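Black clothes coming out of the wash gray and fuzzy, what am I doing wrong?

Posted by Griet Van Damme, 30th October

Hi all, hoping somebody has been through this. We moved to Trastlow in July and ever since then my black stuff looks ten years older after every wash. Long-sleeved tops are the worst, they get a kind of chalky look along the seams and pick up every bit of lint in the building. I wash on warm with the regular powder, one scoop, sometimes two if it's a big load. The washer is a Jokaren that came with the apartment and I haven't changed a single setting on it.

I've started laying things out flat on the bed before I put them away so I can go over them with a lint roller, but I went through 11 sheets last time and I'm sick of it.

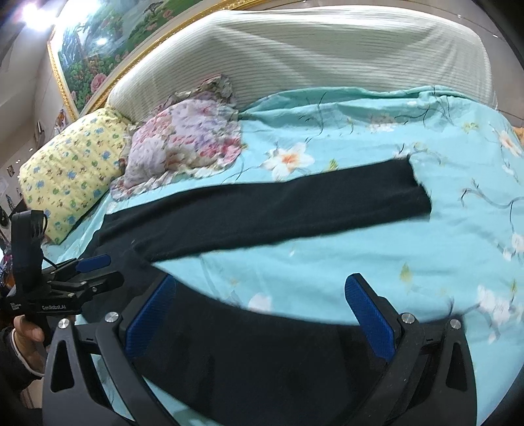

2 replies

Mitra Esfahani
Sounds like powder to me! I had the exact same chalky seams when I lived over in Cavport, where the water is really hard, and powder just doesn't dissolve well in it. Switch to liquid, use half of what you're using now (two scoops is a lot, even for a full drum), and wash cold with everything inside out. For the stuff that's already gray, run it through once with no detergent and an extra rinse – that got most of it off mine. And keep towels out of that load. Towels are where the fuzz comes from, or they were at my place anyway. Some of it may be real fading, and a rinse won't fix that, sorry. You can get black dye for cotton but check the label first, it doesn't take on polyester.

courtois294
Clean the filter. My sister's was packed solid. Also don't use the dryer on black stuff, hang it up.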